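Outdoor Navigation: A Report on the Summer Term

September 22, 2019

The robotics club at Bronville has now completed its second season of outdoor work, and I have been asked by several parents and former members to set down how it went. I supervise the club on behalf of the school, although the views given in this post are my own.

The project this year was a small wheeled vehicle, which the members named Wustetti, intended to follow an unpaved path without guidance from a person. Indoor line following had been the club's main activity until last year. It served its purpose, but the older pupils had reached the limit of what a strip of tape on a hall floor could teach them, and the annual trial at Brallton offered a suitable goal. The course there is 700 metres long and runs on open ground between mown grass. Entrants are told in advance only that the route will be a path of earth or gravel.

Work was divided between 9 members. One group took charge of the chassis and wheels, and the other wrote the software which decides, from the camera, where the path lies. The club keeps a written log, and by the end of August it contained 236 entries. I would encourage any school starting a similar project to insist on such a log from the first meeting. Ours was kept rather badly until Easter, and a good deal of work on motor settings had to be repeated as a result.

The members' first method was to separate the ground by colour. Grass was treated as green, path as brown, and the vehicle steered towards the middle of the brown. In the dry weeks of early summer this was adequate. After rain it was much less so. Standing water reflects the sky, and the software had no category for a bright white area in the middle of a track. On one run the vehicle stopped at the edge of a puddle and turned through a full circle before the pupils switched it off.

The second method, adopted in August, asks instead where the grass ends on each side and treats everything between the two borders as path. Puddles are then marked as ground to be avoided where there is room to pass. Low sun remains a difficulty. The members fitted a short hood over the lens, which helped in part, and they have set aside a collection of glare pictures for testing over the winter.

At Brallton the vehicle completed the course on its third attempt and was placed 8th. The first attempt ended at a bend, and the second with a loose battery lead. The judges' written remarks praised the log and criticised the wiring, and I consider both remarks fair.

Meetings resume next week in the usual room. New members are welcome and need no experience of programming. Any pupil wishing to borrow the spare controller board over half-term should sign for it in the equipment book. The wiring will be redone before any further outdoor runs take place.

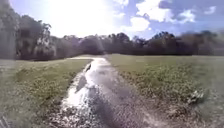
Why was the vehicle not simply given satellite positioning?

The trial rules permit it, but an inexpensive receiver may be wrong by several metres, and the path is narrower than that. The members therefore chose to rely on the camera for steering and may add a receiver next year to record the distance covered.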